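1 September 2024

Back from the club with a sore neck and a biscuit for supper. I had meant to spend the day on the Curnumham talk, which has no slides, and instead I spent it watching a robot think about a hard drive.

The project, for the benefit of my older self who will have forgotten: students teach an arm to strip and refit an old desktop PC, so that by the time the Trumolow open day comes round we can say we've done something with 900 pounds of grant besides buy bolts. In May this was going to take a fortnight. Barış Soylu drew a chart. The chart is still on the wall and I try not to meet its eye.

Today was drives. I had been pushing for memory, which is smaller and fiddlier and would have ended in tears, so I was outvoted. The wrist view was up on the big monitor all morning, and I now know the inside of that case better than I know my own kitchen.
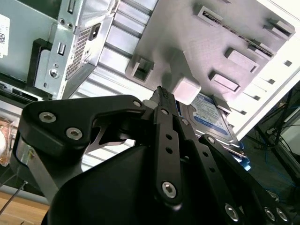
Why start with the hard drive when there are easier things to pull out of a computer? It comes away in its own caddy, so the students can practise a grip, a pull and a placement in one go without unscrewing anything.

I gave that answer to a visiting parent and was pleased with it. Then the parent asked why you wouldn't just use your hand, and I went to see about the kettle.

Flor Escobar has taken over the fixture, thank goodness. The first one she printed held the caddy so firmly that it took two of us to get it out again. The second let it lean like a man at a bus stop. The third is the good one, and she has been walking about with the quiet air of somebody who won't be redesigning it, whatever I say about the corners. I said one thing about the corners. I shan't again. 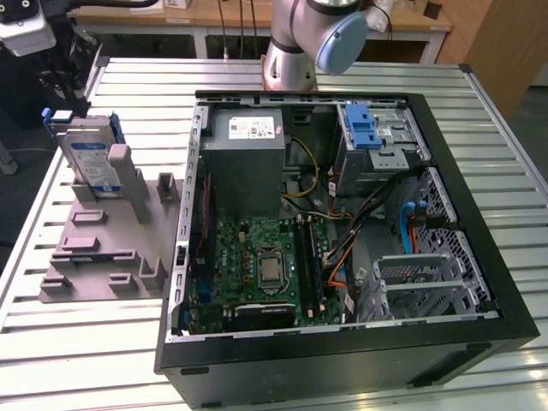
*Drive upright in Flor's fixture, case open beside it.*

We broke for lunch after that and argued about the Citov round. The rules allow five minutes a run, and Barış wants to use all of them. I would like to use fewer and have something left over for panic. Flor thinks we should read the rules again, as the copy we have been quoting is last year's. Nobody had a clean one. I wrote "GET RULES" on my hand and have since washed up, so that's that.

The afternoon went on putting the arm through its reach, over and over, with one student on the keyboard and another on the stop button looking as if she'd been given the nuclear codes. I like this part more than I let on. It's dull in the way fishing is dull. Somebody reads out the step, somebody writes it in the book, and every so often the whole room leans a little to the left as if that would help. 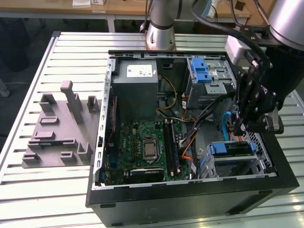

My own job is the written log, and it is in a shocking state. The Aksoy notebook we started with has pages in three different hands, one of which can't spell "gripper", and I'm fairly sure it is mine. I've decided each entry must say where the arm was and what was on the fixture, so I made a start tonight: fingers in the right-hand side of the case, fixture plate bare, both sticks of memory in their slots. That last bit was for Barış, who keeps asking whether we might do the memory after all. We might not. I also want the cables written down properly, because "the blue one" has been causing arguments and will cause more.

Home by 8, having promised to bring the small screwdrivers next time and a better brand of tea. Still no slides for Curnumham. I did open the file and change the title, then changed it back.

Must ring Flor about the key.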